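Fornberg to Open Sandwich Counter in Hamville This November

HAMVILLE - Fornberg, the prepared foods company, announced today that it will open a made-to-order sandwich counter at its Hamville site in November. The counter will serve lunch to the 729 employees who work in the building and will be open to the public from 11 a.m.

The menu, named Olo, was developed over 26 weeks in the company's test kitchen under the direction of Tatiana Říha, Head of Menu Development. It is built on a short list of familiar fillings, each sliced the same morning and kept apart from the others until an order is placed. Guests will choose their bread first and then their fillings.
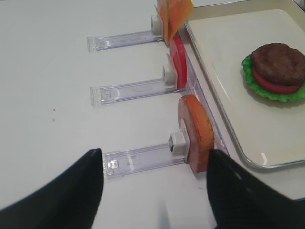
Ham, cheese and tomato will be offered every day, and a fourth filling will change each month. "People have firm views on what belongs in a sandwich and in what order," said Ms. Říha. "We spent a good part of the project on tomato alone - how thick to cut it, and when to add it so that the bread stays dry."

Bread will be supplied by Aubert, a Hamville bakery that has worked with Fornberg on its catering range. Under the new agreement, Aubert will deliver 3,000 rolls and sliced loaves each month, with rye and white available at opening.

"The counter gives our staff a proper lunch close to their desks, and it gives our neighbors a reason to come in," said Matěj Štefanec, Site Director.

The first 100 guests on opening day will receive a free sandwich of their choice. Orders for groups of ten or more may be placed at the counter until 3 p.m. on the day before collection. Prices and the full list of allergens will be posted at the entrance before opening.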